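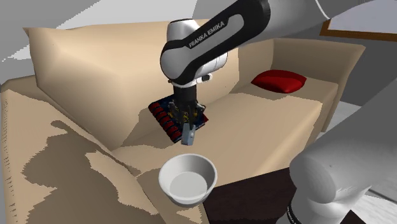
Sofa room, Wednesday group

The Damamell task in the simulator. Blue board with the red discs in the gripper, just over the seat. White bowl in front, red cushion stays where it is. Rocío Grajales wrote the grasp code for this one.

About this page

Pictures from the spring robot club, put up quickly before the April open evening. Everything is done in simulation this term, 4 students to a team, one arm per team. More captions to follow when I get them — chase your team leader, not me.

How it works

Each team gets a room, a list of objects and 300 tries. Score is out of 1000, with up to 500 for putting things down gently. Dropping somthing on the floor costs you. Team Nuslow had the kitchen, Cadorero the desk. Damamell asked for the sofa and got it.

Still to do

Team Iyengar, please send your pictures to Vimala Fernandes by the end of the week. Full size please, no screenshots of screenshots. Score sheets are on the club drive, same folder as last term. If your name is spelt wrong on the sheet tell Vimala and she will fix it befor the open evening.

Contact: Vimala Fernandes, robot club | © Robot club | Back to top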